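11/16/24, Dotham 견사 작업 노트

어제의 메모를 이어서 씁니다. 이유식 바꾸기는 아직 진행 중입니다. Mudaliar 사료를 미지근한 물에 불려서 주는데, 불리는 시간을 27분으로 정했습니다. 이것보다 짧으면 알갱이의 가운데가 딱딱하고, 강아지가 입에 넣었다가 다시 뱉습니다. 더 오래 불리면 죽처럼 되어서 발로 밟고 다닙니다.

강아지는 모두 여섯 마리입니다. 네 마리는 그릇에 혼자 와서 먹습니다. 나머지 두 마리(초록 목줄, 흰 목줄)는 아직 어미 젖만 찾습니다. 아침에 손가락에 조금 묻혀서 주었더니 흰 목줄은 핥았고, 초록 목줄은 고개를 돌렸습니다. 체중은 둘 다 어제보다 줄지 않았습니다. 그래서 억지로 먹이지 않고 기다리기로 합니다.

Ninico 분만 상자의 문턱을 한 단 올렸습니다. 어미는 쉽게 넘어 다니고 강아지는 못 넘습니다. 다만 나사 하나가 안쪽으로 조금 나와 있어서 지금은 천 테이프로 감았습니다. 짧은 나사로 바꾸어야 합니다. 누가 공구함에서 보시면 상자 위에 놓아 주십시오.

변 상태: 갈색 목줄이 오전에 무른 변을 한 번 보았습니다. 오후에는 보통이었습니다. 사료가 바뀐 것 때문인지, 어미의 밥그릇에 얼굴을 넣은 것 때문인지 저는 구별하지 못했습니다. 어미의 그릇은 이제 높은 받침에 둡니다.

바닥 패드는 두 종류를 비교하고 있습니다. 두꺼운 것은 잘 마르지 않고, 얇은 것은 강아지가 물어뜯습니다. 아직 결론이 없습니다. 난방등의 높이는 그대로 두었습니다. 밤에 강아지들이 서로 붙어서 자는지, 흩어져서 자는지 보고 나서 바꾸겠습니다.

Fellirico에서 입양 문의가 한 건 왔습니다. 번식용이 아니고 가정견으로 암컷을 원한다고 합니다. 접종 전에는 방문을 받지 않는다고 답장했고, 서류는 3월에 쓴 양식을 고쳐서 보낼 예정입니다. 양식의 모색 칸이 너무 좁아서 넓혀야 합니다.

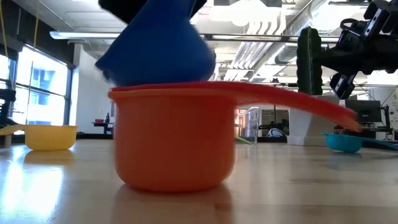
**[분류] 견사 노트 › 이유기 › 급여**

다음 급여 때 할 일: 초록 목줄은 다른 강아지보다 먼저, 따로 줄 것. 먹은 양은 그릇의 무게로 적고, 눈으로 본 느낌은 비고 칸에 적을 것. 체중계는 전지가 약하니 재기 전에 영점을 확인할 것.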